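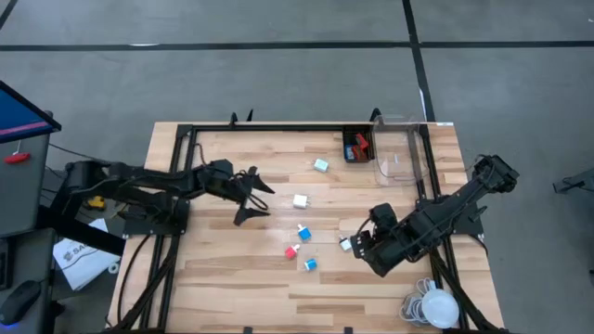

About Vurside

Vurside makes worktables and benches for schools, repair shops and small workshops. We started in Jellthorpe with one saw and a rented unit, and moved to our present building in Pant in August, once the orders had outgrown the old place.

Our tops are butcher block, glued up from long strips of pale wood and sanded by hand. The strips vary a little in tone and the seams show. We leave them that way. Frames are black aluminium extrusion, cut to length here and bolted together, so a table can be made longer later on or taken apart for moving.

Most customers use our tables for small work -- sorting parts, checking plugs and adapters, mending things. We can add corner posts and a rail for trays if you ask when ordering.

There are 19 of us. Last year we sent out 481 tables, most of them within the county, and the Liltden depot now handles deliveries further north. Offcuts go to local schools, who should ring first.

Visitors are welcome at Pant by appointment. Please keep to the walkways.

Page last updated October 24, 2018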